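Workshop > Bench Tips > Robots and Automation

Print this page | E-mail this page

Tips for teaching a bench arm by hand or by remote

By Nelli Manninen

These notes cover small arms that learn a task from a person, either by being pushed through the motion or by following a hand controller. They apply to most bench-size arms. Check your manual for the name of the free-move setting, which differs from maker to maker.

Pick things you already own. Small tools and packages make good practice pieces. Leave some bare table between them so the fingers can come down on either side. Keep anything sharp, full of liquid or hard to replace off the table until you know how the arm behaves.

Start every demonstration with the gripper open and close to the first item. A long approach gives you more to get wrong, and you will end up trimming it later.
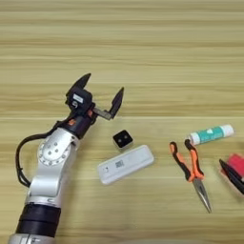 Gripper open beside the small black cube, with the pliers farther along the table.

When you guide by hand, hold the arm above the wrist and keep your fingers out of the gripper. Move at half the speed that feels natural. If you overshoot, stop and throw the take away. A correction in the middle of a take gets learned along with everything else.

When you work by remote, sit where you can see the gap between the fingers. Set the speed limit low for the first hour. Rajkumari Mishra at Vondgate runs new people at the lowest setting until they can pick up and put down the same piece 4 times without bumping the table, and I have taken up the same rule.

Check your cables before each session. Run the arm slowly to the far ends of its reach and watch for a loop that pulls tight or catches on a joint. Clip it where you can, but leave enough slack for the wrist to turn.

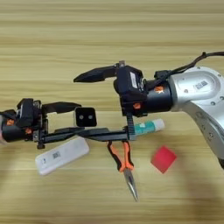 Two arms take more planning than one. Decide which one leads and which one waits, and write it on a card next to the controller. Go through the job once with nothing gripped. The place to watch is the middle of the table, where the reaches overlap. With long fingers like these, the tips can come together right above the plier handles, and a small twist of one wrist moves its tip a long way. Bring in one arm, let it settle, then bring in the other.

Shift the pieces a little between takes. Turn the pliers, slide the box over, swap two items. We recorded over 600 takes on our first job at Raltetti with everything in the same spot, and the arm could do nothing once a piece had been nudged. Ville Seppälä had us start over.

Name your files as you go. Task, date, take number and the initials of the operator are enough. Mark the bad ones the same day.

Wipe the finger pads with a dry cloth when you finish, and park the arms apart.

Updated December 20, 2022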